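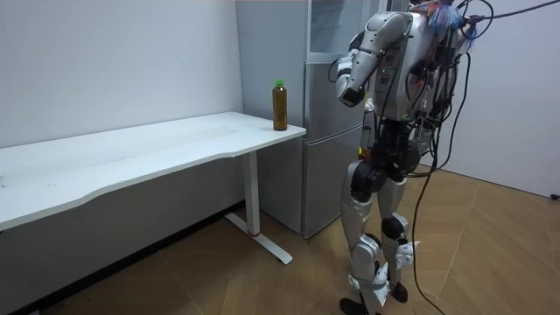
A silver and black robot at a long white desk.

How I Fell Back Into Resness, One Slammed Door at a Time

I was supposed to be folding towels. It was a little after one in the afternoon, the TV was on for company, and a woman in a green silk robe walked into the lobby of the Stustisier Hotel and said, "I believe you're sitting in my late husband's chair." Reader, the husband was in the chair. I sat down on the towels and didn't get up until the credits.

If you never watched Resness, it's a daytime soap set in the made-up harbor town of Nurnulow, where two families have been fighting over a department store called Michiels since the pilot. One family built it. The other family says they paid for it. There's a deed, which has been burned, forged, swallowed and buried with somebody's aunt (then dug up, obviously). I watched every day in high school with my grandmother, then I went to college and got snobby, and 13 years went by without me once wondering who owned the store.

And I was caught up in a week! That's the part I keep telling people. Soaps get teased for being confusing, but the writers know perfectly well that half the audience was at the dentist yesterday. Characters remind each other of things all the time — "as your sister, who also happens to be your boss" — and after a while you stop hearing it as clunky and start hearing it as good manners.

What surprised me was how much I'd missed the slow days. Everybody remembers the weddings and the boat explosion, but most of Resness is two people in a kitchen not saying the thing. There's a stretch this February where the younger Michiels heiress knows her fiancé sold his shares, and he doesn't know she knows, and they make soup. They make soup for three episodes. I was yelling at my screen over a bay leaf.
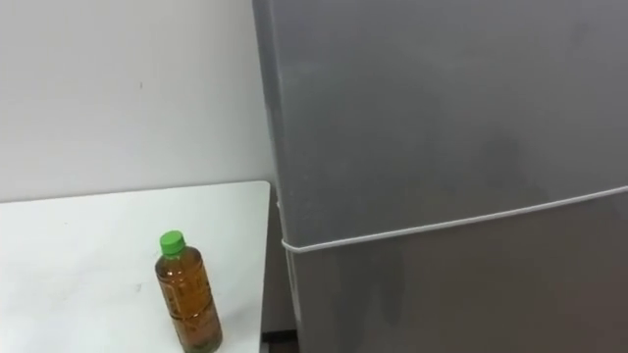
Do I have to start from the very first episode?

Start with the hotel fire story and go forward from there. It brings back most of the main cast, it explains the feud over the store again, and you can pick up anything older from the flashbacks.

I did try going back to the beginning, for the record. The streaming service has 424 episodes up, which sounds like a lot until you learn the show made that many before I was out of middle school. The early ones are a hoot. The department store is very clearly one corner of a room with a perfume counter in it, and they shoot that counter from every side they can think of. When a character goes "upstairs to Menswear," she walks out past the counter and comes back in past the counter with a different coat on.

The sets got better and the hair got smaller, and somewhere in there the show learned to let its older women be the scary ones. My favorite character now is the hotel owner, who I barely noticed at 16. She's been married 11 times, twice to the same man by accident (he'd had work done), and she runs the Stustisier like a small country. She knows every guest's secret and she files them. We've seen the filing cabinet. I'd watch a spin-off that was only the filing cabinet. 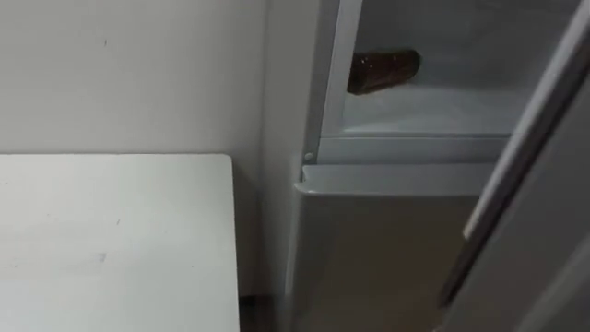
White tabletop against a white wall, next to a gray refrigerator.

I should say something about the amnesia, because people always ask. Yes, there's amnesia. The current case is the store's accountant, who got hit with a falling awning and now believes he works for the other side, and he's doing a better job for them than he ever did for Michiels. I think it's the smartest thing the show has done in years. His wife has to decide whether to jog his memory or let him keep being happy, and she keeps putting it off, and every day she puts it off she gets a little nicer to him. My mother thinks she should tell him. My mother and I haven't agreed about a fictional marriage since I was in braces.

That's the other thing I got back, the phone calls. We used to talk once or twice a month, mostly about my car. Now she calls at two on the dot, no hello, just "Well, she opened the letter." We can go for an hour. I've learned more about what she thinks of forgiveness from one paternity plot than from all the holidays put together.

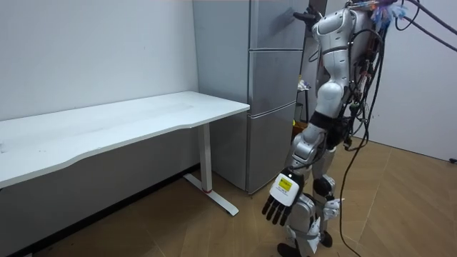 Black cables trail down past the hips of a white and silver robot.

There's a fan gathering too, and I went to my first one this spring in a hotel ballroom with terrible carpet. It holds 400 and it was packed. I figured I'd be the only person who'd wandered off and come back, and instead the woman next to me had quit twice, once over a recast and once over a custody verdict she still won't discuss. She had a tote bag printed to look like a Michiels shopping bag. I bought two on the way out.

As I write this, the deed has shown up again, sewn into the lining of a christening gown, and the baby is due any minute. The towels are still in the basket. It's five to one and I have to go find the remote.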